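2 min read

Winter swim passes - quick update

Passes for the Weltholm pool go on sale in July, same as last year. $154 for the season, or $15 a visit if you'd rather not commit. Kids under six still free. Concession price to come, still waiting on the council for that one.

Lane bookings open 30 minutes before each session, not the night before. Too many no-shows.
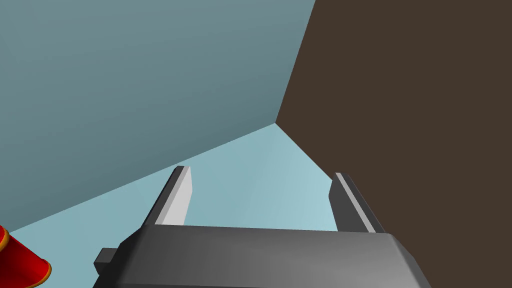 Early lanes start at 6 am again. Please shower first - the filters had a rough summer and the new ones werent cheap. Lockers take the gold coins only.

Aqua class moves to the shallow end while the ramp gets regrouted. Should be short. Harahap Tiling have the job and will work round the class times.

Lost property gets cleared at the end of the month, so come and have a look. Lots of goggles. One very nice towl.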